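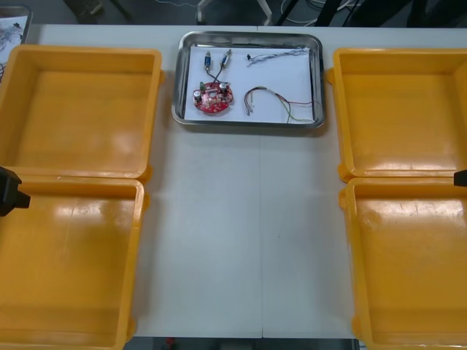 Parts laid out in the metal tray, with the yellow trays on both sides still empty.

How to set up a sorting station your crew will want to use

Posted 03/01/2021 by Mitra Daneshvar

We run a two-arm sorting cell at Harju, and I get asked all the time how we got people on the floor to like it. Mostly it came down to setting up the table well and talking to the crew before anything moved!

1. Put the mixed parts in the middle. We use a shallow steel tray with white paper in the bottom. A red board or a dark wire shows up beautifully against it, for the arms and for whoever is checking the work. Change the paper when it gets marked up.

2. Give each arm its own side. Two yellow trays on the left, two on the right, and the strip between them stays bare. No coffee, no screwdrivers (yes, Bahman, I mean you).

3. Spread things out before you start. Keep the wire bundles apart from the boards if you can. Tangled leads are still the hardest thing we sort, and a minute of hand work at this point saves a lot of stopping and restarting later.

4. Decide what goes in each tray and write it down. Ours is on the job card, under 302 for boards and connectors. Night shift uses the same card, so nobody has to guess.

5. Run a short batch with someone watching. We do 17 pieces, then stop and look in every tray together.

Now for the part I love talking about, what it does to the job. Firouzeh Nouri sorted by hand here for years and her wrists were killing her. These days she runs the cell and does the final check, and she's the one who rewrote our reject rules in May. Omid moved over to board repair, a job he'd been asking for. Both of them got paid training time, and I'd push hard for that at any shop.

It does change the day. There's less chatter across the bench, and people told us they missed it, so we rotate every 2 hours and keep one hand-sorting table open for odd jobs.

Next up is labeling the trays. I'll post the template when Ghazal is done with it.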